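Rindeo at the Irnavetti, December

Rindeo have been a four-piece since the second album, and the extra guitar makes more difference on stage than it does on record. They opened with Thampi, played slower than usual, and the drums were too loud until the third song. After that the sound settled – the bass in particular was clear even at the back.

Ivitz supported with a short set of 20 minutes. The hall holds 3,000 and was more than half full by then. Tickets were fair for a night with 2 bands. The encore dragged, and I would have swapped it for one of the older singles.

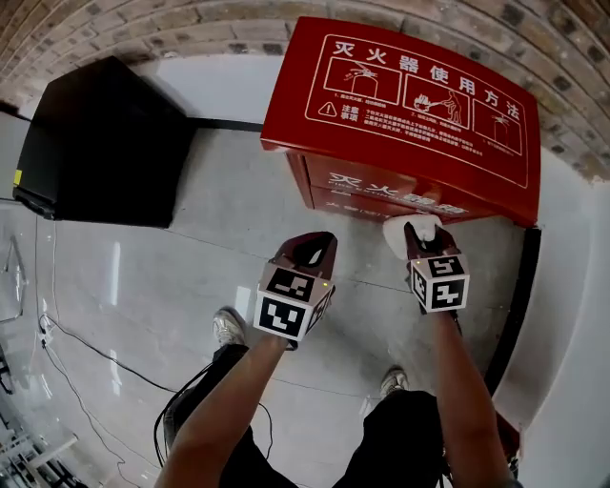 Fire extinguisher cabinet by a brick wall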